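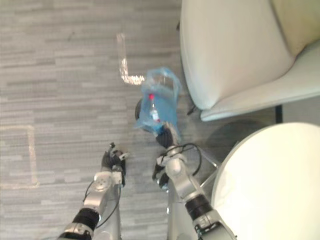
Section 4 covers setting up a distribution point for dry rations and registering households on the day. It assumes that the site has been agreed with the local authority, that the ration list has been approved, and that stock is already in the store. Floor positions are marked before any tables come in. Light-coloured tape on a grey carpet, with one strip turned into an L to show a corner, is enough for staff to work from, and a full outline is only needed where a stack or a scale will stand. In a tent or on bare ground use pegs and cord. Allow at least 2 metres between the registration table and the first collection table.

4.1 Before you start

You will need the following at the site by the evening before distribution:

- the household list for the site, printed, in two copies
- ration cards, unused, in number order
- one hanging or platform scale and a test weight
- stock sheets (Form 9) and a loss and damage sheet
- tape or cord, marker pens, ink pads
- drinking water and shade for people waiting
- the complaints box, locked, with blank slips

The second copy of the household list stays with the site lead and is not written on during the day.

Note: Lists printed from Custent before January do not show households that moved from Mestside to Erraji. Use a fresh print. If you are unsure which list you hold, check the print date at the foot of the last page.

4.2 Laying out the site

1. Walk the route from the entrance to the exit. People should enter at one end and leave at the other without crossing the queue.

2. Mark the waiting area first. It should be under cover where possible and large enough for the people called in one time slot.

3. Mark the registration table, then the collection tables in this order: cereal, pulses, oil, salt. Oil is placed after the heavy items so that bottles go on top of the load.

4. Mark the scale position. The scale must stand on a hard, level surface. On carpet or soft ground put a board under it.

5. Mark the help desk near the exit, outside the flow of people leaving. The complaints box goes here.

6. Set up a separate line for older people, pregnant women, people with disabilities and anyone carrying a small child. It joins the main route at the registration table.

7. Walk the route again with one other member of staff. Move anything that sticks out into it.

Caution: Do not stack sacks more than 8 high at the collection tables. Stacks next to the route should be lower than this, and tied if there is any slope.

Caution: Keep vehicles outside the site from the time the first people arrive until the last have left. If stock has to be brought in during the day, stop the line and clear the waiting area on that side.

4.3 Checking the scale

1. Place the scale in its marked position and set it to zero.

2. Put the test weight on the scale and read it. Write the reading on Form 9.

3. Repeat with the weight at each corner of the platform.

4. If any reading is out by more than the amount printed on the scale's own label, do not use the scale. Call the store for a replacement.

Repeat the check after the midday break and whenever the scale is moved. Anyone collecting food may ask to have their ration weighed again. Weigh it in front of them.

4.4 Registering a household

1. Ask for the ration card and one form of identification. A household without identification can be vouched for by two people already on the list.

2. Find the household on the printed list. Check the name of the head of household and the number of people.

3. If both match, mark the list and the card with today's date and take a fingerprint or signature.

4. If the number of people has changed, issue the ration shown on the list and send the household to the help desk. Do not change the list at the table.

5. If the household is not on the list, do not turn them away. Write their details on a blank registration sheet and send them to the help desk. The site lead decides the same day whether emergency stock can be issued.

6. Return the card and direct the household to the first collection table.

A person collecting for a neighbour must bring the neighbour's card and may collect for no more than one other household. Note this on the list with the letter N.

Note: One registration table can serve up to 600 households in a day when slots are kept to. For larger sites set up another table and split the list by card number. Splitting by family name causes delays where spellings differ.

4.5 Handing out rations

Staff at each table measure from open sacks using the scoop for that item. Scoops are not shared between tables. Level the scoop with a flat edge each time. Spilt cereal is swept up, bagged, weighed and entered on the loss and damage sheet. It must not be returned to the sack.

If an item runs short, tell the site lead before the last sack is opened. The ration must not be reduced part way through a day. Households that cannot be served are given a dated slip and go to the front of the line at the next distribution.

4.6 Closing the site

1. Close the entrance once the last slot has been called. Serve everyone already inside.

2. Count the remaining stock with the storekeeper. Both sign Form 9.

3. Compare the marked list with the stock issued. Record any difference, even a small one.

4. Take the complaints box to the office unopened. It is opened by two people, neither of whom worked at the site that day.

5. Lift all tape and cord. Tape left on a borrowed floor is difficult to remove later.

6. Lock the list, unused cards and ink pads in the document case.

Forms go to Naima Cherkaoui at the Niser office by noon on the next working day. Questions about stock or scales go to Sanaa Shehata at the store.

Section last revised Feb 11, 2020. Replaces the loose sheet "Site layout and tables".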